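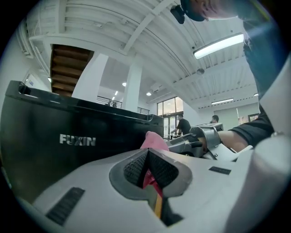 The Estthorpe Laundromat Poetry Prize was worth $256, and Benjamín Herrera had already spent it.

He had spent it on a coat. The coat was the color of weak tea and had belonged, according to the woman at the thrift store, to a man who played the cello, and Benjamín felt that a poet who was about to win a prize ought not to turn up for it in a windbreaker. The judging was in July. He wore the coat anyway.

There were 20 poems on the wall above the dryers, each in a plastic sleeve, each on the set theme of "Renewal," and people were supposed to read them while their sheets went around. Mostly they read their phones. Benjamín had come in every evening for a week with the same clean towels, so that he could wash them and watch faces. So far a boy had looked at his poem for quite a while, but it turned out the boy was looking at the vending machine reflected in the plastic.

"You're going to wear those towels out," said Eleri James.

Eleri ran the place. She had started the prize after the machine supplier, a company called Flurico, sent her a check by mistake and then, when she called to give it back, couldn't find any record of having sent it. She had bought a new coin changer, and with what was left over she had decided to do something for the arts.

"They're stubborn," said Benjamín, of the towels.

"They were clean on the way in."

"That's what makes it stubborn."

She looked at him for a while, and then at the coat, and went to empty a lint trap.

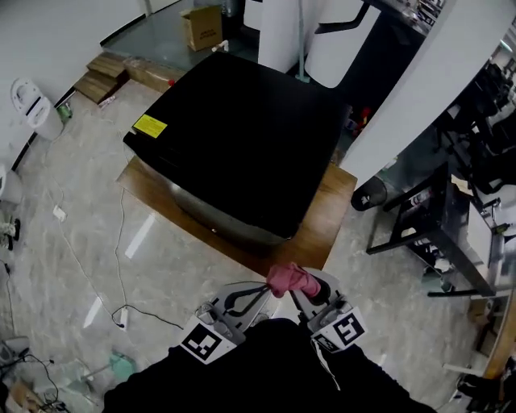
Pink, and pinched just below the near edge of the table.

The trouble with Benjamín's poem was a dishcloth. He had written forty lines about his grandmother's, which was pink, and which stood for memory in the first half and forgiveness in the second. He was proud of the place where it changed over. But the poem in the next sleeve, by somebody who signed only as Kiều, was also about a pink cloth. It was six lines long. It said that the writer had washed a red sock with everything she owned, and that she had been pink now for a year, and that people at work had begun to tell her it suited her.

He had read it on the first evening and thought it slight. He had read it on the second and thought it was rather lucky in its ending. By the fifth he could say it by heart, which was more than he could do with his own.

"Who's Kiều?" he asked, when Eleri came back.

"Size small, medium heat. Comes in late."

"I mean as a poet."

"Same, I'd think."

He sat down and watched his towels. It occurred to him that he might enter a second poem, but the rules on the door said one each, and under that, in a different pen, NO DYEING IN MACHINES. It occurred to him that the coat could go back. Then he remembered that the thrift store gave only credit, and that the only other thing he had wanted in there was a lamp shaped like a heron.
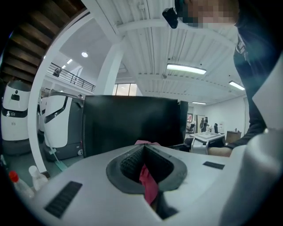 Could a person enter the prize without doing any laundry?

Anyone living in Estthorpe or Firdale could enter, laundry or no laundry, as long as the poem was handed in at the counter before closing.

The judge was Eleri. It had been going to be a retired professor from Firdale, but he had asked for his bus fare and a hot lunch, and she had read a few of the poems by then and decided she could manage. On the last evening she put on a cardigan, stood on a step stool and waited for the spin cycle on number nine to finish.

"Second place," she said, "which is a roll of quarters, goes to Mr. Herrera, for the one about the rag."

There was some clapping. A small woman by the folding counter, in a shirt that must once have been white, clapped harder than anyone.

"Dishcloth," said Benjamín, but he went up and got the quarters. They were heavy and pulled the cello player's pocket down on one side.

Afterward Kiều came over, holding her check by the edges. She told him she had liked the part where it stopped being about memory. He said most people missed that. She asked where he'd found the coat.

"It was a cellist's," he said.

"It says 'Firdale Parks Department' on the back of the collar."

He took it off and looked. Then he put it in number four, on hot, with the towels, and fed it quarters.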